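Field Registration Officers, Member Roll Revalidation (Fixed Term)
Valach District Party Office
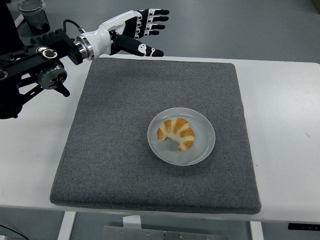
The Valach district office is recruiting field registration officers for the revalidation of its member roll. The roll currently holds 2655 entries. Each entry has to be confirmed, corrected or marked lapsed before the ward conventions, where only validated members may vote or stand as delegates.

The posts are paid and run from May until the roll is certified. Officers work in teams of three, each team assigned to one ward. The wards in this round are Dilo, Saxena and Valach North.

Duties

Visit members at the address on file and check name, address and date of birth against an accepted form of identification.
Complete the revalidation form in ink and obtain the member's signature or mark.
Enter new applicants on the separate application sheet. New applicants are not to be written onto the revalidation form.
Record failed visits with the time of the attempt. An entry may be marked "no contact" only after a second attempt at a different time of day.
Return completed forms to the ward desk by 5 p.m. on each working day and sign the transfer log.
Attend the ward hearing if an entry you handled is disputed.

Officers do not collect dues. Members who wish to pay are to be given the payment slip and directed to the district office.

Requirements

Applicants must be at least 18 and live in the district. Clear handwriting is required, as is the ability to read a street map and walk for most of a shift. Previous work in a census, a voter registration drive or a similar canvass is useful but not required. A second language spoken in the ward will be counted in the applicant's favor.

Applicants may not be candidates for any ward or district position in the coming conventions, and may not work for a candidate during the contract. Close relatives of candidates may apply but will be placed in a different ward -- this must be declared on the application.

Training and pay

Training takes 5 days and is paid at the same daily rate as field work. It covers the forms, the handling of personal data and the Illex entry system used at the ward desks. Officers who do not pass the form-completion check at the end of training will be paid for the days attended and released.

Travel within the ward is reimbursed against receipts. Rates are posted at the district office and are sent with the application form.

How to apply

Request the form at the front counter of the Valach district office or at the Dilo or Saxena ward desk. Return it with a copy of your identification, proof of address and the names of two references who are not party officeholders. Incomplete applications will be sent back once for correction.

Shortlisted applicants will be called for a short interview and a written exercise. Applicants who are not selected may ask to be placed on the reserve list -- reserves are called in order of exercise score.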